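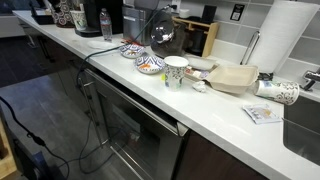

White countertop with paper towels, faucet and sink.

Section 3. Setting up the Wonetis chronograph
Plundotside Range, loaner equipment guide
Revised August 2025 by Gwendolyn Brannigan

The maker's leaflet says this unit is ready in a minute and needs no adjustment. Ignore that. A chronograph will show you a number whether or not the number means anything, and most of the strange velocities reported at the desk come from a bad setup. Follow the steps in order, even if you have used a different model before.

What you should have been handed
Chronograph body, two sky screens, four rods, tripod, remote display with cable, and a spare battery. The box may also contain a phone adapter. We don't support the adapter and have had poor luck with it.

3.1 Placing the unit

1. Wait for a cease-fire. Rifle unloaded, action open, flag in. The unit sits forward of the firing line and you may not step forward to place it until the range officer calls the line cold.

2. Set the tripod 20 feet in front of the muzzle. The leaflet claims any distance will do. Closer than that, muzzle blast from a centerfire rifle can trip the first sensor early.

3. Push the rods into the body until they stop, then fit the screens on top. If a rod is loose, return the set. Tape is not a repair.

4. Face the side marked START toward the shooter. The arrow on the older Van Dusen units points the other way, so don't go by memory.

5. Run the cable back to the bench along the ground and hook up the display.

CAUTION: Check your line through the screens from behind the rifle, with the bolt removed where possible. The bore must line up with the middle of the window. A scope sits above the bore, and a clear view through the glass does not mean a clear path for the bullet. You pay for a unit you shoot.

3.2 First readings

1. Turn on the display. Wait for the ready light to go steady. A blinking light means low battery, whatever the battery icon says.

2. Clear the memory. It holds up to 500 shots, and the last borrower's are probably still in there, mixed into your average.

3. Once the line is hot again, fire three rounds of factory ammunition and write each reading down.

4. Compare those readings with the speed on the ammo box, and don't expect a match. The figure on the box likely came from a test barrel longer than yours. You are looking for readings that sit close to each other.

5. If one reading is far off from the other two, stop. Check the light and the alignment before you fire any more.

NOTE: Error 183 means the second sensor saw nothing. The leaflet blames the ammunition. We have yet to see a case where that was true. Look for low sun, a tilted body or a dirty sensor, in that order.

3.3 Light

Bright, patchy cloud is the worst. Leave the screens on in sun and take them off under solid overcast. In January, late in the afternoon, there may not be enough light to get a reading at all. The Sostwood light bars sold for this purpose did help in our indoor bay. Outdoors we could see no difference.

3.4 How much to believe

Three shots tell you the unit is working. They don't tell you much about your load, and a very small spread over three shots is mostly luck. Ten is better. If you are handloading, never use a low reading as a reason to go over the published maximum charge - the chronograph does not measure pressure and can't warn you about it.

3.5 Return

Wait for the line to go cold before you collect the unit. Take the battery out, coil the cable loosely, and wipe the sensors with a dry cloth only. The replacement charge for a missing screen is $40. Report any damage at the desk, including damage you think was there before.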